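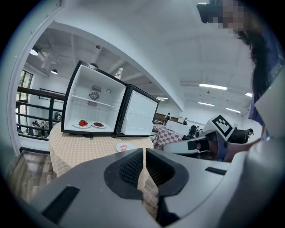 Cooking for one, after cooking for everybody

Jonalyn Dagdag arrives with a string bag of limes and puts the kettle on before she takes off her coat. We meet in Plosau, in the flat above the old dry cleaner where she has lived since January. Her kitchen is one wall of the room. There is a sink, a counter as long as her arm and two burners, of which one is slow.

For many years she cooked in the canteen of a furniture plant, where on a full day they served 777 lunches. She remembers the number well. It was written in chalk on the door of the cold room by a supervisor who was proud of it, and no one was allowed to wipe it away. Now she cooks for herself, and on Thursdays she teaches a small class for people who have to learn the same thing: students, people newly divorced, men whose wives have died.

"The first month alone, I made soup for 90," she says. "I do not exaggerate very much. My hands knew only one size of pot. I ate cabbage soup until I was angry at cabbage."

I ask her what was the most difficult to change, and she thinks about it for a long time. I expected she would say the quantities. She says it was the shopping.

"In the canteen the food comes to you. A truck comes, you sign, you complain about the onions. When I began to shop for one person, I was ashamed to ask for a single sausage. I thought the butcher would feel sorry for me. So I bought six, and then I threw away three, and this was the real shame."

The butcher, when she finally asked, wrapped the one sausage in paper and wished her a good afternoon. She has gone to him ever since. His shop is called Skallo, and she recommends it to her whole class with a warmth that is a little dangerous for a person who has not had breakfast.

The class does not have a proper name. On the notice at the library it says "Small Cooking", and the students call it Skelter, after the noise of the first evening when ten people tried to chop parsley at the same table. They bring their own knives. She does not let anybody bring a recipe.

"A recipe is for four. Always for four! Who are these four? You divide the flour, fine. Then you must divide an egg. People give up at the egg." Her advice is to beat the egg in a cup, use half, and fry the other half for yourself while you wait. "The cook should eat something anyway. A hungry cook is in a hurry."

She speaks English quickly and switches to Tagalog when she counts spoons. I learned English as an adult also, and we lost some minutes comparing which kitchen words had taken us the longest. Hers was "simmer". Mine was "colander", which I still have to say slowly.
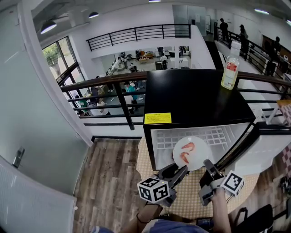 Seafood, she says, is where her students are most afraid. They believe that it must be a whole dinner with guests and lemon and good plates. She buys a handful of shrimp, frozen, and keeps the bag closed with a clothes peg. She takes out what she wants in the morning and leaves it covered in the fridge until the evening.

"Hot pan, garlic, a bit of butter, finished. It is faster than toast with beans. And you feel that you are a person who has dinner, you understand? You are not someone who stands at the sink with a spoon."

Standing at the sink with a spoon comes back several times in our conversation. She has a rule against it. Everything must go on a plate, even a boiled egg, and the plate must go on a table. She admits that she broke the rule on Tuesday with some cold rice pudding, and she does not look very sorry.

One of her students from last winter, Benjie Magbanua, joins us after his shift. He drives a school bus and he is a tall man who has to turn sideways to pass between the counter and the bed. He came to the class after his daughter moved to another city. Before that she had done all the cooking and he had done all the washing up, and he considered this to be fair.

"I washed very well," he tells me. "But you cannot eat that."

His first success was a stew called after his grandmother's family, Calimlim stew, with chicken thighs, vinegar and green papaya. He had eaten it all his life and had never seen it from the beginning. He telephoned an aunt, who said to cook it "until it is right", and then she hung up because her program was starting. He made it four times. The third was the best, in his opinion, and he does not know what he did.

Jonalyn believes it was the vinegar, which he added early that time. Benjie believes it was the pot. They argue about it for a while, kindly, and I drink my tea.

On the question of leftovers they also do not agree. She cooks two portions and never more: one for tonight and one for tomorrow's lunch. On the third day, she says, food is a duty. He cooks on Sunday for the entire week and writes the days on masking tape. He likes to open the door in the evening and see that the matter is already decided.

"On Friday he is eating Sunday," she says to me, as if he was not in the room.

"I freeze Friday," says Benjie.
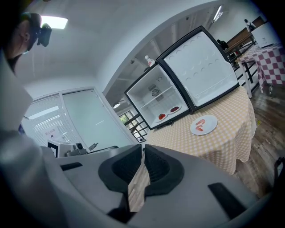
A mini refrigerator on a table with a checkered tablecloth.

The size of the fridge, both of them tell me, changes how one cooks more than the stove does. In a small one there is no place to forget things. Jonalyn keeps the milk on its side in a bottle with a good cap, takes eggs out of the carton, and does not refrigerate tomatoes or bread. She had a big fridge in her former house, and when she moved she found in the back of it a jar of mustard which was older than her nephew.

She does not want to make it sound too pretty. Buying small costs more. One carrot is dearer by weight than the bag, and the smallest tin of coconut milk is nearly the price of the large one. In the class they solve it by sharing: somebody buys the bag of carrots and it is divided at the table before they start. Benjie brings the rice. A retired piano teacher brings herbs from her balcony, mostly chives, far too many chives.

I ask whether she misses the canteen. She misses the noise, she says, and the radio, and the one dishwasher who sang. She does not miss getting up at four. Sometimes at noon she still feels that she is late for something, and then she goes for a walk to the river.

It has become dark while we talked. She puts a pan on the fast burner and asks if I eat garlic. Benjie is already looking for a third fork.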